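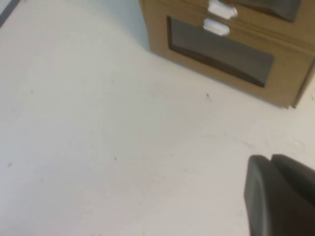 Bercombe Robotics Club
Minutes, May meeting

The meeting opened at 4:15 p.m. in the shop room. Minutes of the last meeting were approved with one spelling fix (Arkia, one k).

1. Drawer project
The arm team is still working on the cardboard drawer unit. The goal for the Relton open house is to close in on the handle, pull the lower drawer, and push it shut again. The team has logged 98 runs and wants 200 before training starts over. Fingers are to stay closed during the approach until the new start position is agreed on. Arm speed stays at 85 percent.

2. Cameras
The fixed camera and the wrist camera both stay in use. File names must match between the two. Last month's folder has to be sorted again before anything is added to it.

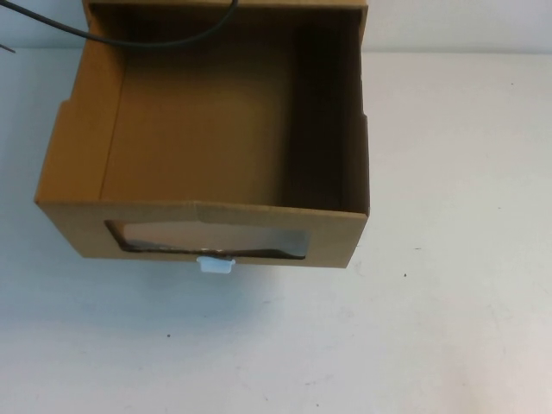

Gumede team asked whether the handle could be moved lower on the drawer for the next round. Agreed to leave it where it is until the 200 runs are done, then vote.

3. Budget
The club has 700 dollars left for the year. Spare finger pads were approved. The request for a second arm stand was tabled.

4. Open house
Relton has given us one table and one outlet. Setup is at 8 a.m. Bring the long extension cord. Two members will be at the table at all times, sign-up sheet is on the door.
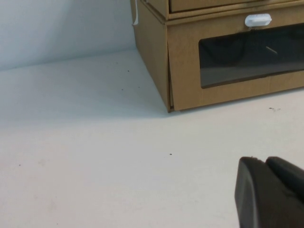
Gripper and lower drawer, item 1.

5. Other business
Arkia rules packet has been printed, copies are in the binder. Key to the shop room is to be returned to the office after each session.

Adjourned 5:20 p.m.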